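Otero opens hand-teaching program for two-arm card sorting

Jan 28, 2021. Otero said today it has started a new training program that teaches a pair of robot arms to sort loose cards. No code from the operator. A person works the arms by remote control, the arms follow, the motions get saved and used for training.

First station is up at the Cluvorano site, 2 more planned for February. Each operator session runs 40 minutes, then a break.

"Flat things are hard. Cards slide, they stick together, they end up on edge," said Shufen Ye, program lead. "A person sorts that out without thinking. We want the arms to learn from that, mistakes and all."

Software comes from Stenov. Rostam Naseri is running operator training and is looking for people with no robot background, steady hands prefered. Training takes 7 days, paid.

Sessions start with a mixed pile, red cards mostly, a few blue or teal thrown in. Operators work both grippers at once. Bad runs are kept and labeled seperately.

Partner inquiries to Hongjun Yu, press to Yulan Tang, both at the Otero main office. Site visits by appointment only, please ask early, space is tight. 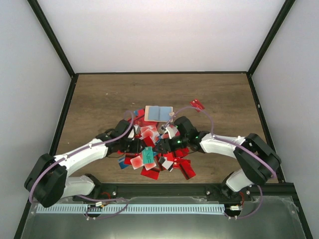 Otero Remote Teaching Team, Cluvorano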